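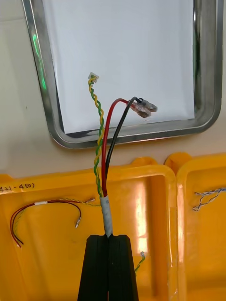

Wokdale Cable Supply: Ordering and Assembly FAQ

Last updated: August

What is the minimum order for a custom harness?
There is no minimum for standard part numbers. Custom lengths and colour combinations start at 8 pieces per drawing.

Do you need a drawing?
Yes. A dimensioned PDF with a wire list is enough. State length from housing face to housing face, wire gauge, colour and termination at each end. If you have only a sample, post it to the Tralden office, attention Gleice Macedo, and we will draw it up for a fee.

How are lengths toleranced?
Unless the drawing says otherwise, plus or minus 3 mm up to one metre and 1 per cent beyond that. Twisted pairs are measured after twisting.

Can I choose the twist pitch?
Yes, within limits set by the insulation diameter. If no pitch is given we use our default.

Is printed heat-shrink included?
Labels of up to 8 characters are included. Longer text is charged per piece. White or yellow sleeve only. 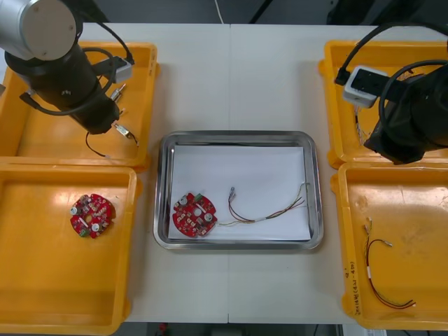
What testing is done before dispatch?
Every harness is tested for continuity and shorts. Pull testing is carried out on the first 2 pieces of each batch, and those pieces are not shipped. Insulation resistance testing is available on request and must be on the purchase order.

My drawing calls for a connector you don't list. What then?
We can order it in or crimp parts you supply. Supplied parts should include 2 spare contacts per position. We don't accept loose contacts without the manufacturer's part number, as the crimp height can't be set without it.

Can I change an order after it is confirmed?
Before wire is cut, yes, at no charge. After that, cut material is invoiced. Quote the job number in all correspondence.

Is the Fallorari range still available?
No. Remaining stock is held for repairs. The Bastos series has the same pin spacing but a different latch, so both halves must be replaced.

Who handles technical queries?
Benedito Damasceno, extension 206.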